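Week 6 handout: When to believe a grasp detector
Course notes, Ailbhe Corrigan. Corrections to Saoirse Coughlan.

The detector we use, Dustix, was trained on 3,156 labeled grasps. On its own held-out set of 500 it looks excellent. Treat that figure with suspicion. The held-out grasps come from the same table, under the same lamps, as the training ones, so the score mostly tells you the network remembers the table.

1. What the score measures

Dustix returns a number between 0 and 1 for each candidate grasp. The manual calls it a probability. I have yet to see a calibration plot that supports the word. When we moved the setup next to a window, 223 of 561 attempts scored above our threshold and still failed.

Foam and sponge pieces make this worse. They squash, so a badly centered grasp can pass the finger-width check anyway. A yellow block held flat under black fingers leaves the wrist camera very little yellow to work with, and the purple cube beside it throws a shadow that the segmenter may well merge with the cube.
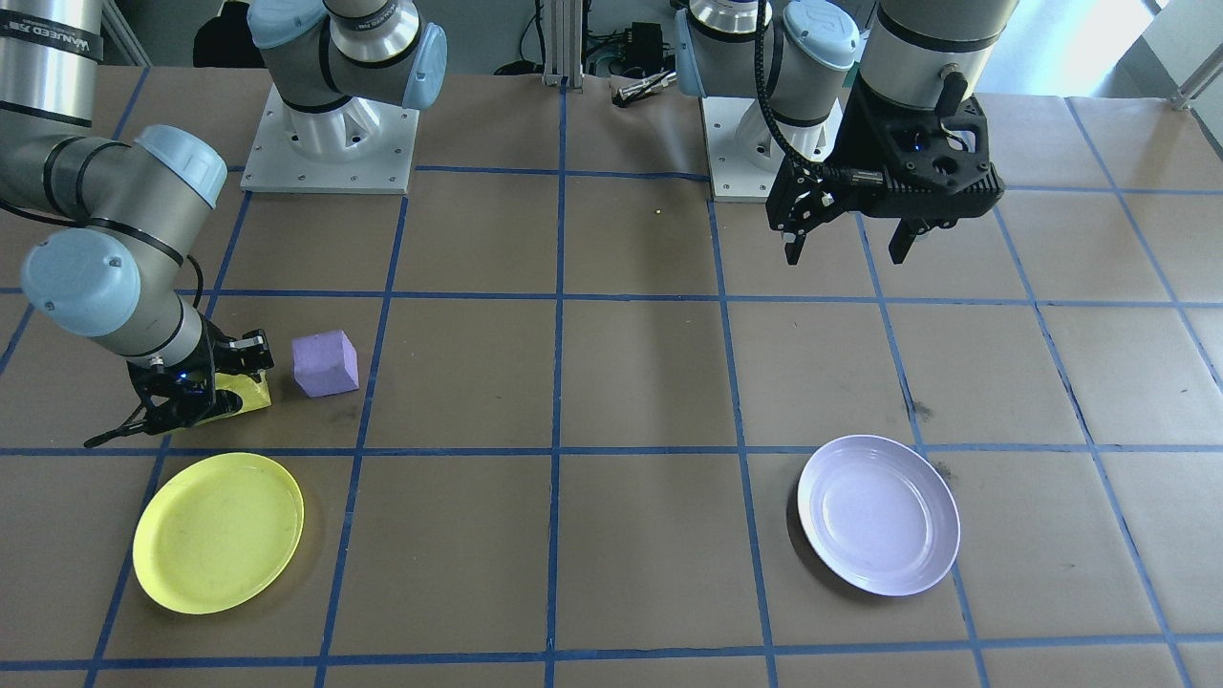

2. What the planner assumes

The Sheehan planner takes the detector's pose as exact. It also plans each arm separately and checks for collisions between them afterward. That is fine while both arms keep to their own side and weak once they share a grid square.

For the lab: log the pose error and the score for every attempt, failures included, and plot one against the other. Bring the plot even if it shows nothing.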